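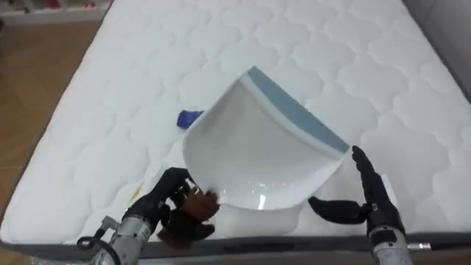 Vol. 14, No. 2, p. 598

3.2 Room Names and Guest Recall

Guests at the Ostum, a historic inn, were asked at checkout to give the name of their room. Those placed in rooms named after a family member recalled it more often than those in numbered rooms — even after a stay of one night. Daly and Montes report a similar pattern at Datley. Room size had little effect.

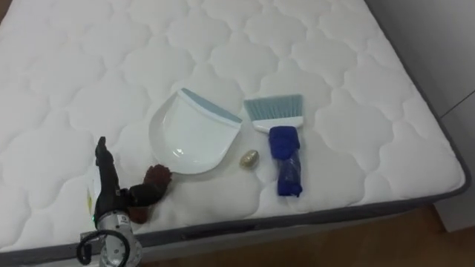

Figure 2. Quilted mattress with gray border; dustpan resting on top.

Rates were held constant through June.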